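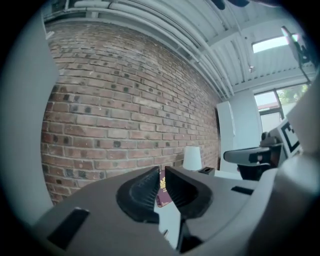 Brotthorpe Student Robotics Club | Manipulation Group
Minutes, May general meeting

Meeting opened 5:30 pm in the brick room. Chair: Veronica Avram. Minutes: Nataša Obradović. Apologies were received from two first-year members with a lab test. Minutes of the April meeting accepted with one correction: the spare finger pads are in the metal cupboard, not the drawer.

1. Travel desk task
Veronica reported on the passport pick, which is the second of the set tasks for the Plellow Cup. The passport has to be taken standing upright between the ribbed pads, carried across the tabletop and laid flat on the marked square. The group has recorded 643 hand-held demonstrations across all tasks, and 80 of those are passport picks. Members reviewing the recordings found that 23 of the 80 need to be redone, mostly because the operator started moving before the pads had closed.
Discussion on whether to keep the cover facing the operator every time. Nataša favoured mixing it up, as the rules don't say which way round it will be. Agreed to record both ways.
Action: Nataša to write the new instructions and tape a copy inside the cupboard door.

2. Finger pads
The ribbed pads grip thin items well but the grooves collect eraser dust and tape residue. To be wiped down at the end of each session. Mughal, who looks after the printer, has enough filament for one more pair of housings. No new colour to be ordered.

3. Recording room
Afternoon light through the skylight and window changes a lot between runs. A blind was suggested and voted down on cost. Sessions will be booked at different times of day so the recordings cover it. Operators are asked to write the start time on the sheet.
The brick wall end of the table stays as the recording area. Bags and drinks go on the floor by the door.
The lamp shade may stay where it is for now. Anyone who moves it should note this on the sheet too.

4. Training the model
First training run on the Ravau computer finished overnight. Results were fair on the card sorting task and poor on the passport. Veronica thinks the redone recordings should be in before another run is started. Carried without a vote.

5. Plellow Cup
Entry form is due at the end of the month. The team is limited to 5 members and there are more names than places. Those interested to email Veronica with the sessions they can attend. Travel costs held over until the student union replies to our letter.
Action: Veronica to send the form.

6. Other business
The key to the metal cupboard must be signed out. The second gripper's handle was reported loose; Mughal to check the screws before the next session.

Meeting closed 6:40 pm. Next meeting in June, same room.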